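Schubladenschrank Grullow 467 im Test: viel Ordnung, kleine Schwächen

20. Dez. 2018 | 191 Mal geteilt | 2 Kommentare

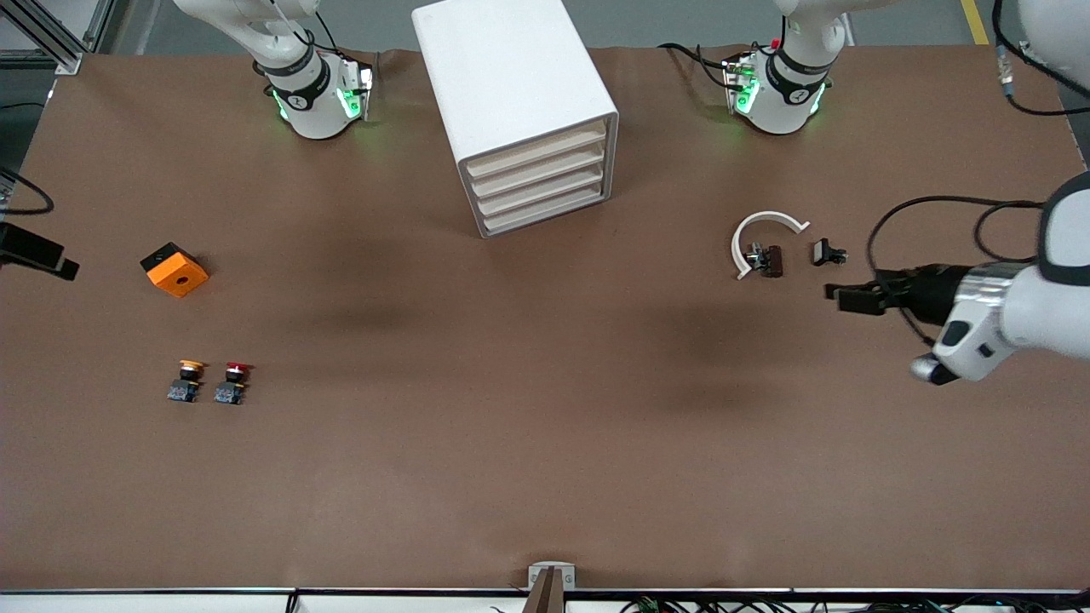

Seit Mai benutze ich den Grullow 467 für meine Knöpfe, Garnrollen und Reißverschlüsse. Vorher hatte ich alles in Keksdosen, und wer näht, der kennt das Problem: Man sucht immer in der falschen Dose. Ich habe den Schrank bei der Firma Tastumero bestellt, er kam gut verpackt und fertig montiert.

Zuerst das Positive. Die Schubladen laufen leicht, auch wenn sie voll sind. Hinten gibt es einen Anschlag, sodass man sie nicht aus Versehen ganz herauszieht. Meine Garnrollen von Banska passen stehend hinein, was bei meinem alten Kasten nicht möglich war. Für Knöpfe sind die Fächer fast zu tief, deshalb habe ich kleine Schachteln aus Karton hineingestellt. Das funktioniert gut, macht aber etwas Arbeit.

Weniger zufrieden bin ich mit den Etiketten. Sie werden auf die Front geklebt, und nach einigen Wochen lösen sich die Ecken. Ich schreibe jetzt mit einem Folienstift direkt auf ein Stück Klebeband – nicht schön, aber es hält. Auch die Füße könnten besser sein. Auf einem glatten Tisch rutscht der Schrank, wenn man die oberste Schublade schnell öffnet. Mit vier Filzpunkten wurde es eher schlimmer, mit Gummipunkten ist das Problem weg.

In der Anleitung steht, dass man zwei Schränke aufeinander stellen darf. Ich habe es bei meiner Nachbarin Frau Szénási probiert, sie hat das gleiche Modell. Der obere Schrank sitzt fest, aber zum Nähen im Sitzen war mir die Höhe unbequem.

Zum Reinigen nehme ich ein feuchtes Tuch. Schneiderkreide geht sofort ab, Spuren vom Kugelschreiber leider nicht.

Der Preis von 100 Euro ist für Kleinkram nicht wenig. Ich würde den Schrank trotzdem wieder kaufen, dann aber gleich mit den Gummipunkten und einer Rolle Klebeband dazu.

Kommentare (2)

Bevan Ormsby: Passen auch Spulen für die Overlock hinein?

Antwort der Autorin: Die kleinen ja, die großen Konen muss man hinlegen.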